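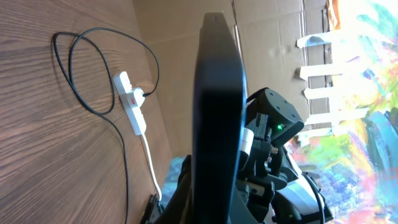
Rollorent Stock List, Issue 15, page 2

Home | Phones | Tablets | Leads and Power | Contact

Used smartphone, Galaxy S24+

Print this page | E-mail to a friend

I've lent out and sold about 900 phones from the Norton shop and I still get fond of the big ones! This is a lovely size for reading on the train (or for recipes, in my case), with a nice flat shape that slips into a jacket pocket.

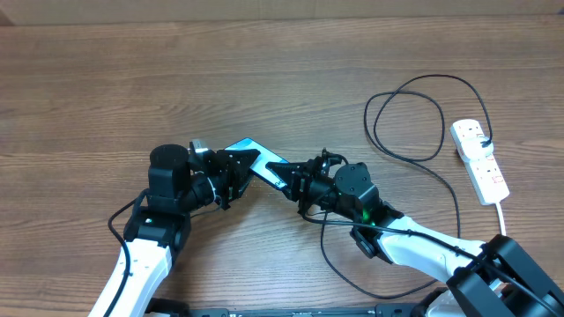
Dark, slim and flat, over the wooden table.

The camera is a little punch-hole at the top of the screen, and I've left the pale blue circles on as wallpaper because I rather like them. There are specks and smudges on the glass, so do give it a good going over with an Umitz cloth when you get it home – a dry one first, then a barely damp one.

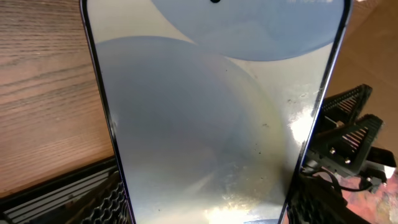 What you get

The phone, a charging lead and a Mangundap soft case. The white power strip stays with me, sorry, but I do sell those too. If you'd sooner hire than buy, the shortest hire is 2 weeks and you can put the fee towards buying it later.
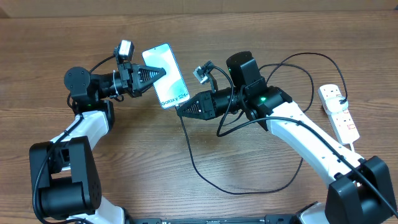

Collecting it

Pop in after ten in the morning and ask for the Galaxy S24+. Have a play with it at the counter, bring your own SIM if you like, and take your time!

Related items
Umitz screen cloths, pack of 2
Mangundap soft case, large
White power strips
Tablets for hire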